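Wurkbridge Adult Learning Program
Progress Report to the Clustuseo Fund, Second Period

Summary

The program enrolled 74 adults during the reporting period, against a target of 60. Evening classes in reading, basic math and workplace writing ran as planned. Spending remains within the approved budget, and no change to the grant terms is requested.

Teaching and Attendance

Classes met at the main site and, from April, at the Rokuter branch. Attendance was strongest in workplace writing and weakest in basic math, where shift changes at two local employers affected the later sessions. The math class now starts at 5:30 p.m., and learners who miss a session may collect the worksheets from the front desk.

Six tutors completed the training course required under the agreement. One tutor post remains open and will be advertised again in the next period.

Learning Materials

The writing course was revised by Ubaldo Pace, program manager. The new unit on describing a place asks learners to write one paragraph about a room with blue walls and a large framed picture, then to exchange drafts with a partner.
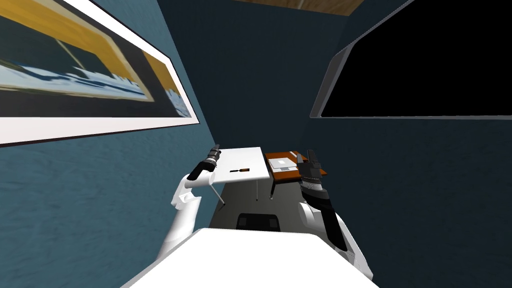 Budget and Next Steps

Printing costs were higher than forecast - 200 additional workbooks were ordered to meet enrollment - and were covered by savings on travel. The Vi records system will replace paper registers at both sites. Staff will receive training before the change takes effect, and attendance figures in the next report will be drawn from the new system.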